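Local News | Shops & Main Street
3 min read

The Faulkner Street swap shelf is back, and it has a new home

If you walked past the old Clindell hardware store on Wednesday and wondered why there was a line out the door at 10 in the morning, I can tell you, because I was in it. The swap shelf is open again! After a long winter of nothing but a paper sign in the window, the town's favorite place to drop off a casserole dish and leave with somebody else's fondue set has moved into the front room there, and the rent is paid through December.

For anyone new in town, it works like this. You bring in household things you don't need, you get a paper ticket for each one, and you trade the tickets for whatever catches your eye. No money changes hands. It started years ago in the laundry room of the Erkden apartments, and I still have a colander from those days that I wouldn't give back for anything.
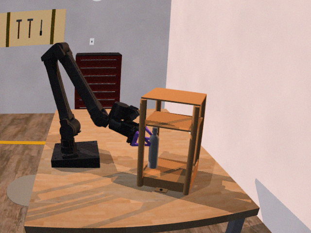

The first thing I wanted to know was what people were bringing in, and the answer is kitchen stuff, mountains of it. Mixing bowls, muffin tins, a waffle iron with the cord wrapped in tape. Small furniture is the other big one, and it goes fast. A little wooden shelf unit with one blue-gray bottle on it is the kind of thing I would carry home without even thinking about where to put it, and plenty of my neighbors are just as bad. Anything that size costs 2 tickets. Bigger pieces, like dressers and desks, cost 4, and you have to haul them away the same day.

I asked at the desk how the shelf did last year and was told 1,692 items found new homes before the doors closed. That seemed like a lot to me until I remembered my own closet. 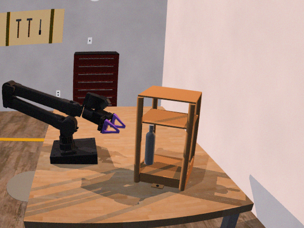
What's different this time

The hours, mainly. The old place was only open on weekends, which was no help at all if you worked weekends (I did, for years). Now there's a midweek morning, plus an evening for people who can't get away during the day. The evening crowd is supposed to be quieter, so if you hate elbows, go then.

The other change is books. They used to take them by the box and it got out of hand — I remember cookbooks stacked on the floor all the way back to the dryers. From now on you can bring up to 10 at a time, and they'd like you to leave the encyclopedias at home. Baby clothes are welcome, but they need to be washed and sorted by size. Mattresses, car seats and anything with gas in it are still a no.

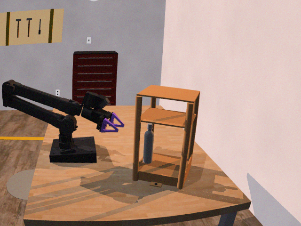

There was some grumbling in line about parking, and I get it. The lot behind the building is shared with Zallby, the carpet place, and their delivery truck takes up a good piece of it in the mornings. I parked by the library and walked over, and it took me less time than finding my keys had. If you've got something heavy, pull up to the side door and ring the bell. Somebody will come out with a cart.

People also asked me (I was holding a clipboard, so I guess I looked official) whether old tickets are still good. They are! Blue ones, green ones, even the ones cut from cereal boxes. Bring them to the desk and they'll swap them for the new kind. I found a few in a coat pocket and felt rich for the whole afternoon.
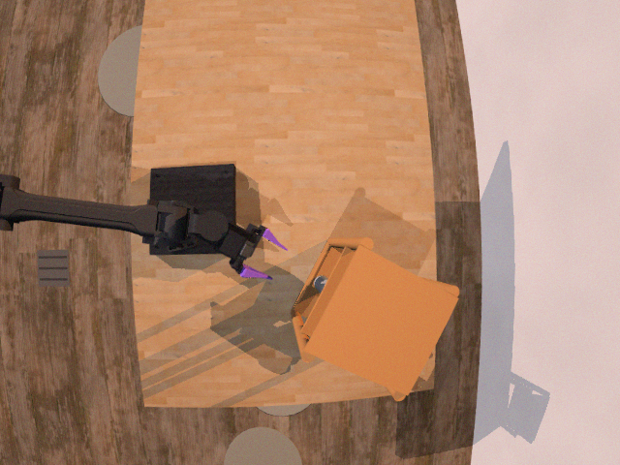 As for how opening day went, the shelves were almost bare by lunchtime, so donations are very much wanted. Lamps are the big wish right now, along with decent saucepans and curtains long enough for a regular window. Plug-in items get tested before they go out, and that can take a couple of days, so don't expect a ticket for your toaster on the spot.

I brought in a cake stand and two picture frames and left with a soup pot, a bag of yarn and a board game that I'm told has all its pieces. I'll be checking that tonight. The next session is Wednesday morning, same door, and the line starts on the Faulkner Street side.

We use cookies to remember your settings and count visits. By staying on this site you agree to our cookie policy. Accept | Manage choices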